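The thumb that would not let go: a fault at the Farnside shoe bench

May 28, 2020
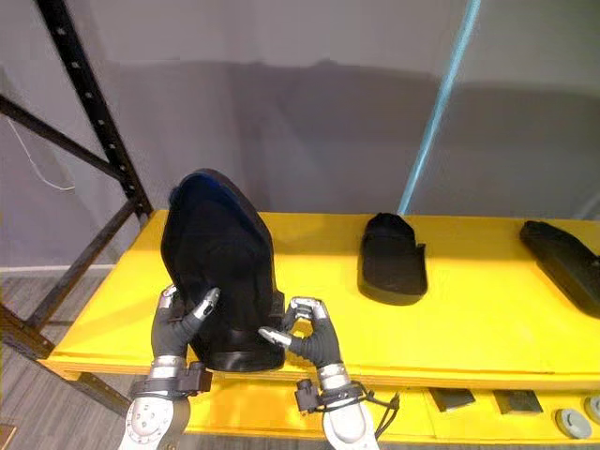

What happened

The job at Farnside is shoe handling. A two-handed robot picks black shoes off a yellow shelf, turns them and sets them down again, and Lidus, the small firm that runs the site, uses the work to test its grip software. In the autumn the left hand held on to a shoe after it had been told to open, and the arm carried on to its next move with the shoe still in it.

"The arm thought the hand was empty," said the technician who was on shift. "It swung back along the path it uses when it's empty, and that path goes a lot closer to the upright."

The shoe hit the post and the wrist took the load. The technician pressed the stop button. There was no injury, but the wrist cuff had to be replaced and the bench was shut for 13 days.

I spoke to the technician and to the engineer who wrote the fault report. Both asked not to be named.

Looking for the cause

The first guess was the thumb motor. It was taken out and run on a test stand through 3000 open-and-close cycles without a miss.

"We lost most of a week on that motor," the engineer said. "It was fine. I should have looked at the cable sooner."

The cable in question carries the signal from the thumb's position sensor back past the wrist. A clamp had worked loose and the cable was rubbing each time the wrist rolled. At some angles the signal dropped out. The controller, a Kravets unit, was set to keep using the last good reading when that happened. The last good reading came from a trial in which the hand had opened properly.

"So it asked if the thumb was open and got told yes," the engineer said. "Old answer, wrong shoe."

What has changed

A lost signal now stops the arm after 40 milliseconds. The hand also has to show that it is open before the arm can leave the shelf -- a check that had been switched off months earlier to save time. The technician remembers agreeing to that.

"It was slowing us down and we'd never needed it," the technician said. "I'd have switched it off again the next day if you'd asked me."

The cable clamps are checked at the start of each shift and the result is written in a paper log. Lidus also ran 100 trials at low speed before the bench went back to normal work.

What is still open

The second Lidus site, Kerkura, uses the same controller with the same default setting. The engineer has changed it there by hand, but a software update could put the old value back, and a permanent fix is not due until July.

The technician would also like a second stop button. The present one is on the far side of the bench from the log.

"I got to it in time," the technician said. "I was standing in the right spot. I'd been over at the log a minute before."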